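From: bench notes, Werndale
To: grippers list
Date: 11 March 2020
Subject: Re: Wolano fingers vs. the Grumader set on small drawers

Hello all, and thanks for the patience. I meant to answer this on Monday and then the week got away from me, as weeks do.

Someone on the list wrote:

> We have the same two-arm setup you do, more or less, and we're
> trying to choose between the Wolano fingers and the older Grumader
> set for opening small plastic drawers. The Wolano ones look nicer
> but they're thicker at the tip. Has anybody run both for long
> enough to say? Also, are you still on the Yu controller, and does
> it behave when both arms are close together?

Yes, we have run both, and I'm happy to share what we have, with the usual warning that our drawers may not be your drawers. Each set got 1000 pulls on the left arm, spread over 7 days, with the same pull speed and the same starting pose. The Grumader fingers gave us 934 clean openings. The Wolano fingers did better on the stiff drawers and worse on the shallow ones, and I would rather send you the full table than squeeze it into one number here, so write to me off list and it's yours.

What I can tell you is where the thicker tip bothered us. On a drawer with a decent lip you can come in flat, close down, and pull straight back, and the Wolano pads hold on beautifully. When the gap above the lip gets tight, you have to tip the wrist to get in, and then one pad lands before the other and the whole cabinet wants to walk away from you. We put a strip of grippy mat under the base for a while and it helped a lot, but it also hid bad approaches from us, so we took it out again before the counted pulls. The Grumader tips slide in without any of that fuss. They do wear faster, though, and we had 33 pulls at the end that I'd blame on the pads alone (they were shiny by then, poor things).

About the Yu controller: we are still on it and I'm fond of it. With both arms near the same cabinet it gets cautious and slows down sooner than I'd like, but you can park the right arm out to the side and most of that goes away. Do check your cable slack when you park it – ours was fine in one pose and far too snug in the next, and I only found out by stopping the arm in a hurry.

We've been working with the white four-drawer cabinet on brown paper, left gripper at the drawers and the right one held off over the open part of the table:

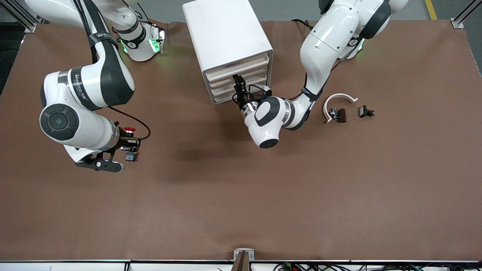

Should you set the closing force separately for each drawer? One setting is enough to start with, and it's worth splitting it up only if a particular drawer keeps slipping after you've fixed the approach angle.

If you have to buy before you can borrow a set, I'd lean toward Grumader for shallow drawers and Wolano for everything else, and I'd order spare pads along with either one. We're going to try the Wolano fingers with the tips shaved down a little later in March – I'll post the results to the list whichever way they go. And if anybody has already done the shaving, please speak up before I ruin a good pair!

Warm wishes from Werndale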